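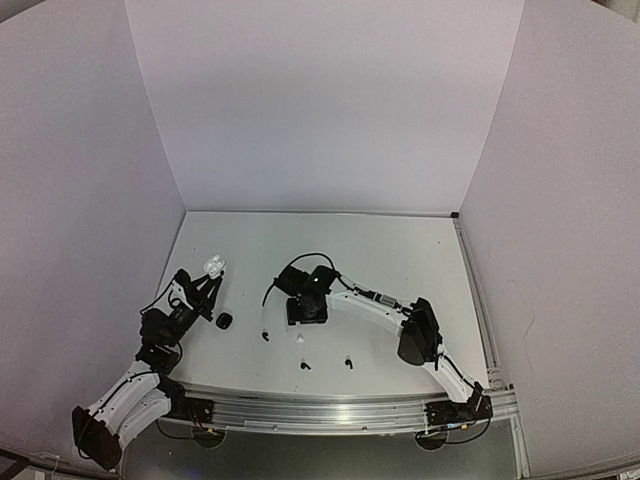
Home Issues Methods Archive Contact
Search this journal Go

3. Soaking conditions and seed texture

3.1 Material

Dried chickpeas of the Donisano type were bought in a single lot from a dry goods store in Mata and kept in closed tins until use. Split, green and visibly wrinkled seeds were picked out by hand. Seeds that passed through the coarse sieve were also set aside, as small seeds take up water at a different rate and would have widened the spread within each batch. The remaining seeds were mixed and divided into batches of equal weight.

Tap water in Mata is hard. To keep the mineral content the same in every batch, all soaking and cooking water was prepared from distilled water with a fixed dose of calcium chloride. Plain table salt without iodine was used for the brines, and ordinary baking soda for the alkaline treatment.

3.2 Soaking

Three soaking liquids were compared: water, salt brine and a weak baking soda solution. Each batch was soaked in a covered glass bowl at 22 °C for 6 hours. The bowls were stirred once, at the start, and left alone after that. At the end of the soak the seeds were drained in a colander, rolled on a dry cloth to take off surface water, and weighed. Water uptake is given as the gain in weight divided by the dry weight of the batch.

Seeds that had stayed hard after soaking were left in the batch. Removing them would have made the mean values look better, but a cook at home does not usually remove them, and the spread between seeds is one of the quantities of interest. 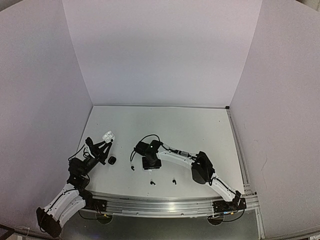 Renske Dallimore

3.3 Cooking and measurement

Soaked batches were rinsed, covered with fresh water and brought to a boil in a Wyss pot with the lid on. The heat was then lowered to a bare simmer. Samples were taken after 30 minutes and again after 60 minutes, counted from the first full boil. Each sample was drained and cooled in a shallow dish under a damp cloth before testing, so that the skins would not dry out and split.

Firmness was measured by pressing single seeds between flat plates on a Sisotach press and recording the peak force. Seeds were placed with the seam between the two halves lying flat. In early trials the seeds were placed as they fell, and the readings scattered widely; those trials are not included. Loose skins were collected from the cooking water with a fine strainer, dried and weighed.

3.4 Results

Brine and plain water gave nearly the same water uptake. The soda solution gave a higher uptake, and its soaking liquid was noticeably yellow when drained. Differences in firmness were larger than differences in uptake. At the first sampling point the soda batches were already soft enough to mash with a fork, the brined batches were intermediate, and the water batches still had a chalky center. At the second sampling point the brined and soda batches were close together, while the water batches remained firmer.

Figure 4. Peak force against cooking time for seeds soaked in water, brine and baking soda solution.

The curves in Figure 4 should be read together with the skin losses. Soda batches lost the most skin, and many seeds had come apart into halves by the end of cooking. For a smooth paste this is of no consequence. For salads or stews, where whole seeds are wanted, the brine gave the better balance of tenderness and shape. The salt taste left in the seed after rinsing was slight.

Uptake alone was a poor guide to cooked texture. Two batches with equal uptake could differ clearly in firmness, which agrees with the view that sodium acts mainly on the skin and the cell walls and has little effect on the amount of water held. The effect of older seed was not tested.

Previous section Next section Back to contents

Comments (3)

beanpot_mt: Did you rinse the soda batches once or several times? Mine keep a soapy taste even after two changes of water.

Reader: Would like to see the same test with black chickpeas. They stay hard on me no matter what I do.

larder notes: Section 3.3 doesn't give the weight of salt per liter of soaking water and neither does 3.2. Is it in the appendix?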